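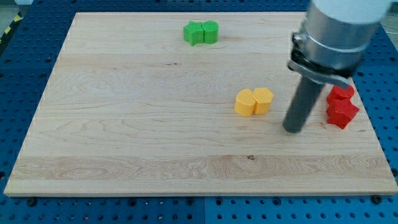 Photo: Keltdale Toy Library

Toy library adds block sorting sets for fall

By Keltdale Community News staff
October

Print this story | E-mail this story

KELTDALE - Families with toddlers can now check out sets of small shape blocks from the Keltdale Toy Library, which added 20 of the sets to its shelves this month.

The blocks come in several colors, green, yellow and red among them, and in shapes that include stars, cylinders and hexagons. Children can match them by color or by shape. They are soft and light enough to be used at a kitchen table without much noise, the library said in its October newsletter.

The sets were bought with a grant of $1,000 from the Siqueira Fund, which pays for play materials in Keltdale and Mevivville. Part of the money went toward wooden play boards, which can be borrowed separately. A board gives a child a flat place to set out the pieces and makes it easier to see which ones go together.

Each set is lent for two weeks and may be renewed once if there is no waiting list. Borrowers are asked to wipe the blocks with a damp cloth and let them dry before putting them back in the bag. There is no charge for a lost piece, but the library would like to be told so that it can be replaced before the next family takes the set home.

The library recommends the blocks for ages 2 and up. Younger children should have an adult with them while they play.

A drop-in sorting table will be open in the front room from 11 a.m. until noon on library mornings through the end of the month. No sign-up is needed, and families do not have to be members to use it. Membership is required to take a set home. Forms are at the desk and at the Floten Street branch, where a smaller number of the sets will be kept.

The wooden train tables that had been in the front room have been moved to the back and are still available during open hours.

Print this story | E-mail this story

Related stories
Floten Street branch changes its morning hours
Mevivville playgroup looking for a larger room
Puzzle swap returns to Keltdale
Siqueira Fund opens next round of grants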